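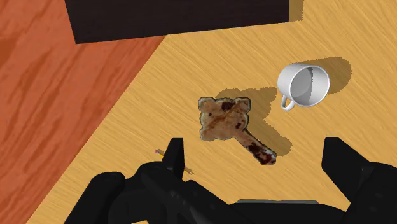 One partner asked us last year whether a grasp learned entirely in simulation was worth anything on a real bench, and Baldursdóttir put the same doubt more bluntly: a policy that has only ever met rendered mugs has not met a mug. We started Hustora to test that claim.

About us

Hustora is a small research group working on how robot arms pick up everyday objects. We train in simulated tabletop scenes and then run the same policy, unchanged, on a physical arm.

Our method

We call it Ceneo. Each training scene is built from a tabletop, a few objects and a light direction, and all of these are varied. Mugs get tilted. Pencils turn up close to larger things. Shadows matter more than we expected — with fixed lighting, the policy learned to aim at the shadow edge on one side of an object.

What we have found

Our August test used 146 objects that were left out of training. The policy trained on varied scenes lifted 93 of them on the first try. The version trained with fixed lighting lifted 70. Thin objects are still the weak point, and most of the failures came from fingers closing too high.

Work in progress

Hutard, our second project, looks at what the gripper should do when its own finger blocks the view of an object. We have built 168 scenes for it so far. Results are not ready to share.

Working with us

We take on up to two visiting students at a time. Scene files and test records are available on request to other research groups.

Page last updated 17/10/2024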